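Komside Residence, Milleseck
Annual Kitchen and Common Room Safety Inspection
Date of inspection: 22 October 2023
Inspector: Faustine Delorme
Received for the building by: Vasilis Dumitrescu, Daher Property Services

Ratings: S — satisfactory. A — attention needed. U — unsatisfactory, correct before next use.

Section 1. Exits and lighting
1.1 Exit doors open fully from inside: S
1.2 Exit signs lit: A. The sign by the east stair flickers. Replace the lamp.
1.3 Emergency lights hold for 90 minutes on battery: S. Test record seen and initialed.
1.4 Corridor clear of stored items: U. Two folding beds were leaning against the wall outside Room 107. They were removed during the visit, and the item will be checked again in November.

Section 2. Fire equipment
2.1 Extinguishers in place and tagged: S
2.2 Fire blanket within reach of the stove: A. The hook is mounted behind the pantry door and should be moved to the open wall.
2.3 Smoke alarms sound when tested: S, except the pantry alarm, which was silent until its battery was changed.
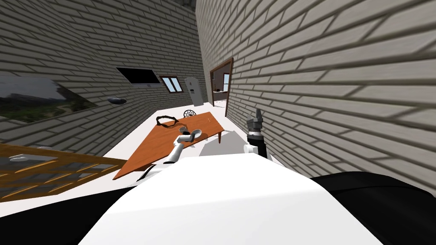

How often must the smoke alarms be tested by the building?
Once a month, with the result written in the logbook and signed by the person who pressed the button. The logbook has no entries for the summer, and Daher has been asked to explain the gap in writing.

Section 3. Gas, water and electrical
3.1 Gas shutoff labeled and reachable: S
3.2 Hose connections free of cracks: S. The hose was renewed by Gremia last year; invoice on file.
3.3 Ground fault outlets trip and reset: A. The outlet left of the sink trips but needs several presses to reset.
3.4 Extension cords not used as permanent wiring: U. The cord feeding the refrigerator must be replaced with a fixed outlet within 18 days.
3.5 Hot water at the tap within the set limit: S

Section 4. Surfaces and slip hazards 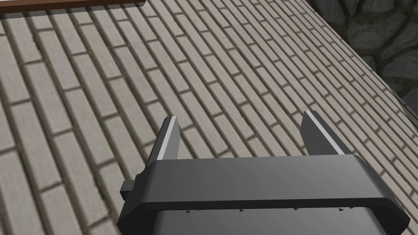

Slip hazards were rated A overall, mainly on account of the worn mat at the rear entrance, whose corner has curled. Where a surface is tiled, as the one shown is, the joints are to be checked for missing grout and the tiles for chips at the edges. The cleaning product now in use leaves a film if it is not rinsed, and the label calls for a clear water rinse. Staff should be reminded of this.

4.1 Wet floor signs available: S
4.2 Entrance mats flat and secured: A. See above.
4.3 Step stool rated and stable: S

Section 5. Follow-up
Items rated U are to be confirmed corrected in writing. Items rated A may be closed at the November visit. A copy of this report stays in the building office for 5 years.

Signed: F. Delorme
Received: V. Dumitrescu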